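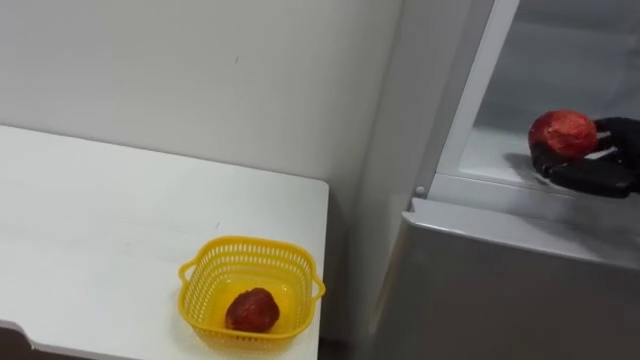

茶水间冰箱及周边区域安全卫生检查表(附检查意见)

适用地点:Greranberg 办公楼三层茶水间
检查周期:每月一次,本次为9月
检查时间:上午,早餐高峰之后
填写方式:合格填“是”,不合格填“否”,暂不适用填“/”。凡填“否”的,意见栏必须写明情况和处理办法。

一、冰箱外部与摆放

1. 冰箱放置平稳,推门框时机身不晃动。
结果:是
意见:前脚上次调过,这次没有再动。

2. 机身两侧和背后留有散热间隙,没有塞纸箱、购物袋。
结果:否
意见:背后塞了两只折叠纸袋,已取出。纸袋请放到水槽下面的柜子里。

3. 电源线无破损,没有被机身压住,插头插到底。
结果:是
意见:无。

4. 冰箱单独使用一个墙面插座,不与电热水壶、微波炉共用插线板。
结果:是
意见:微波炉的插头曾经改到冰箱旁边的插座上,上月已改回。插座面板上贴了标签,标签边角翘起,下次带胶带来补。

5. 冰箱门完全打开时不挡通道,不碰到桌角。
结果:是
意见:门能开到取出层架的角度。桌子不要再往冰箱方向挪,桌角虽是圆的,走得急还是会撞到腰。

二、冰箱门与密封

6. 门封条清洁,无霉点,无开裂。
结果:否
意见:下沿褶缝里有面包屑和一点发黑的污渍。用温水加少量中性洗涤剂擦过,污渍淡了,没有完全去掉。下月复查,若仍有,报 Cartwright 更换封条。

7. 夹纸测试:把一张纸夹在门缝里,关门后抽拉有阻力。上、中、下各测一处。
结果:是
意见:下面一处比上面略松,还在可接受范围内。

8. 门铰链开合顺畅,无异响,固定件无松动。
结果:是
意见:无。

9. 开门时照明亮,关门后熄灭。
结果:是
意见:关灯用手机录像的办法确认,手机放在中层,录完记得拿出来。

三、温度

10. 冷藏室温度在0至5摄氏度之间。
结果:是
意见:温度计放在中层靠里,读数3度。读数前冰箱门至少关了半小时。不要用门架上的读数代替,门架偏高。

11. 冷冻室温度不高于零下18摄氏度。
结果:是
意见:冰层很薄,暂时不用除霜。

12. 内置温度计完好,数字清楚。
结果:是
意见:电池是今年换的。

四、食品存放

13. 所有私人食品贴有姓名和放入时间。
结果:否
意见:有3件没有标签:一盒剩饭、一瓶开过的果汁、一小袋切好的黄瓜。剩饭已有异味,当场丢弃。另外两件放到上层左侧的待认领盒,当天下班前没人认领就清掉。

14. 生熟分开,生肉和生鱼放在最下层并有密封容器。
结果:/
意见:本次没有生肉生鱼。

15. 没有过期食品。
结果:否
意见:一罐酸奶油过期,已丢弃。调味酱不少人以为不会坏,开封之后也请写上开封时间。

16. 食品不紧贴后壁,不堵出风口。
结果:是
意见:后壁前留了一掌宽。

17. 热食放凉后再放入冰箱,室温放置不超过2小时。
结果:是
意见:检查时没有发现热的容器。这一条主要靠大家自觉,提示纸仍贴在微波炉上方。

五、水果与水果篮

18. 水果篮无裂口、无毛刺,提手不松动。
结果:是
意见:黄色塑料篮网孔较多,适合沥水,篮沿和两侧的小提手都摸过一遍,不扎手。篮子归茶水间公用,不要拿去装文件夹和充电线。

19. 水果篮网孔内没有果汁、果皮残留。
结果:否
意见:底部角落有黏的地方,拿软毛刷冲洗。只用抹布擦的话孔里擦不到。

20. 水果表皮完好,没有霉斑、破口和渗汁。
结果:是
意见:深红色果皮上的深浅斑块不容易和碰伤区分,不能只看颜色。轻按一下,发软、塌陷或者出水的就丢掉,其他的可以留。

21. 留在桌上的水果当天吃完,或者下班前放进冷藏室下层。
结果:是
意见:水果先别洗,吃之前再洗。洗过的要擦干再放。

22. 水果篮没有放在桌边。
结果:是
意见:检查完毕后放回桌子靠墙一侧。篮子离桌沿太近,开关冰箱的人转身时容易带到。

六、桌面与墙面

23. 桌面清洁,无积水、油渍和食物残渣。
结果:是
意见:白色桌面上有几处浅灰色的印子和擦痕,湿抹布擦不掉,不算食物污渍。请不要用钢丝球,越擦越花。可以先用小苏打糊在角落试一小块。

24. 桌面边缘无翘起、无缺口。
结果:是
意见:沿着前沿和圆角摸了一遍,没有刮手的地方。

25. 桌子平稳,承重正常。
结果:是
意见:桶装水不要放上来,请直接放地上的水架。

26. 桌子下方没有堆放杂物。
结果:否
意见:有一只空饮料箱,已搬走。桌下光线暗,检查时请带手电,只弯腰看一眼容易漏掉靠墙的地方。

27. 墙面干净,无霉斑、无渗水痕迹。
结果:是
意见:桌后墙上有一个很小的黑点,擦过,不扩散,也不是潮气引起的,记一笔备查。墙角处手摸干燥。

七、地面与通道

28. 冰箱前地面干燥,无漏水。
结果:是
意见:接水盘拉出来看过,水很少。

29. 通道畅通,无电线横过。
结果:是
意见:无。

30. 防滑垫平整,四角不卷起。
结果:否
意见:靠门一角卷起,先用双面胶压住。新垫子已向 Grakard 申领,到货后替换,旧的不要再留到别的房间用。

八、清洁用品与记录

31. 洗涤剂、消毒液与食品分开存放,瓶身有标签。
结果:是
意见:水槽下柜子左侧放清洁用品,右侧放纸袋,中间的隔板不要拆。

32. 擦冰箱内部和擦桌面的抹布分开使用。
结果:是
意见:蓝色擦冰箱,绿色擦桌面。灰色的是擦地的,晾晒时请不要和前两种挂在一起。

33. 上次检查的整改事项已完成。
结果:否
意见:上次两项,门架松动已修好,垃圾桶踏板还没有换。Flanenden 那边回复说配件缺货,先用手掀盖,掀完洗手。

34. 检查表已存档。
结果:是
意见:纸质表放入茶水间文件夹,扫描件编号958。

本月整改事项汇总

门封条下沿污渍,下月复查,必要时换封条。
插座标签重新粘贴。
水果篮每周用刷子冲洗一次,加进值日内容。
防滑垫到货后更换。
垃圾桶踏板继续跟进配件。

总体结论:可以继续使用。电源、温度和通道各项没有发现问题,不合格项集中在标签、清洁和杂物上,多数已当场处理。

补充说明:如果冷藏室读数连续两次高于5度,先看门有没有关严、出风口有没有被堵,再报修。报修期间乳制品、熟食和切开的水果请转到二层的冰箱,完整的水果可以留在篮子里,放阴凉处。停电之后不要反复开门查看,来电后先读温度计,再决定哪些食品要丢。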